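Herath Shared Workshop and Garden Society
Minutes of the spring members' meeting
2018-05-25, in the back room at Cladau

Present: members from both the bench side and the garden side, and a lovely number of newcomers, who were given the comfy chairs. Apologies were received by email and are kept with the signed copy.

1. Minutes of the last meeting

Agreed as a true record, with one correction. The plum tree by the gate is a Victoria and was put down as a damson. This has been changed, and the tree will get a proper label so that the argument doesn't come round again next year.

2. Matters arising

The leaking water butt has been mended with a new tap and now fills beautifully. The key to the seed cupboard has been found (inside the seed cupboard, which had been left open) and a spare has been cut. The letter to Brivomley Parish about the footpath went off and we had a friendly reply: they will cut the nettles on their side if we cut ours. Agreed at once, with several people offering to bring shears.

3. The open day

This took up most of the evening, and rightly so, because it was a cracking day! The sun came out just after the gate was opened and the last visitors had to be gently shooed off the grass at closing. Takings from plants, cakes and the tombola came to £400, which is the best we have ever done and will pay for the new cold frame with some left over for compost.

Points raised, so that we remember them next time:

The plant stall sold out of tomatoes before lunch. Members would like to grow many more next year, and in more kinds, as people kept asking for the little yellow ones. The courgettes were less popular and several were taken home again by those who brought them.

The cake table was a triumph. The rhubarb and ginger loaf was asked for by name all afternoon and the recipe will go up on the noticeboard. It was felt that the tea urn should be switched on a good deal earlier, and that we need a second big teapot for those who don't take milk in first.

Parking on the lane was tight. Edudum Hall have kindly said we may use their field if it stays dry. A sign is needed at the corner, and it should be larger than the last one, which a number of visitors said they drove straight past.

The guided walks round the beds were so full that an extra one was put on. Everyone who led one said they'd be glad to do it again. The question visitors asked most was how we keep slugs off the hostas, and the truthful answer is that we don't.

4. The wood bench

The workshop side gave a very cheerful report. The Tuesday-style drop-in evenings (the name has stuck, although they have moved about the week) are busier than ever, and the stool-making course is full with a waiting list of 6. All the stools from the first course now stand level, including the one that needed a second go at its legs.

There was a good long talk about glued-up boards, which so many members want to learn. The method is a kind one for beginners: strips are planed, laid out dry, turned until the grain sits nicely together, then glued and cramped. It uses up narrow offcuts that would otherwise go in the stove, and a darker strip or two among the pale ones lifts the whole thing. It was agreed to run this as a short course in October, with 10 places. Members were asked to save any decent lengths of hardwood and to stack them off the floor, with the ends clear so that people can see what they are.

Finishing was discussed too. Opinion was split between oil and wax, warmly but without hard feelings, and both will be shown. Whoever teaches the course will also cover sanding through the grades properly, since a rushed board always shows it once the oil goes on.

A pale board with a pair of darker tan stripes running along it gives a good idea of the look people were after.

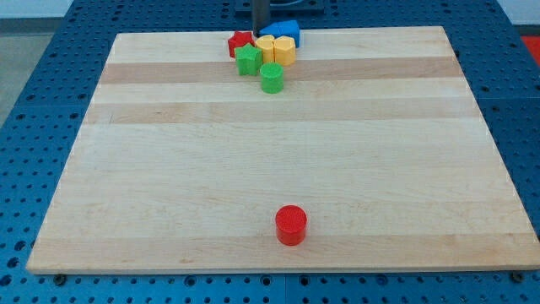 5. Tools and safety

The big plane has been sharpened and is a joy to use. Please put it down on its side and wipe it before it goes back in the rack. The cramps have been sorted by length, and members are begged to keep them that way.

The first aid box was checked and topped up with plasters and eyewash. The extension lead with the cracked plug has been thrown out. A new one will be bought, in a bright colour so that it shows up against the floor.

It was agreed that the garden shears and the workshop saws should be sent off for sharpening together, as this saves a trip and gets us a better price.

6. Garden report

What a spring! The broad beans are up to the second string, the sweet peas have gone mad and the new strawberry bed is covered in flowers. Netting will need to go on soon if we want any fruit for ourselves, and the blackbirds are already taking an interest.

The pond is full of newts. Children from the school have been to see them and have sent us some splendid drawings, which are now pinned up in the passage. Members agreed to leave the long grass at that end until late summer.

The compost heaps want turning. A work morning was suggested, with bacon rolls, and support for this was loud. The strimmer is booked out for the path by the hedge and then comes back to the shed.

7. Money

The accounts were passed round and agreed. Subscriptions stay as they are for another year. The cost of hiring the room has gone up by £2 an evening, which everyone thought fair given how warm it was all winter. A request for new gardening gloves in small sizes was agreed without a vote.

8. Any other business

The seed swap will be held again and may move into the larger room, as the last one was a proper squash. Bring envelopes and a pen.

A member asked if the noticeboard could have a corner for lifts to meetings. Agreed, and a card has gone up already.

Somebody has left a very nice blue casserole dish behind after the open day. It is on the kitchen shelf, washed, and waiting to be claimed.

Thanks were given to all who baked, dug, carried, parked cars and washed up. The meeting closed with the last of the lemon cake.

Next meeting: the date will go on the noticeboard and round by email.

3 comments
14 shares

Recent items
Minutes of the winter meeting
Open day: what to bring and where to put it
Rhubarb and ginger loaf
Newts in the pond
How to book a place at the bench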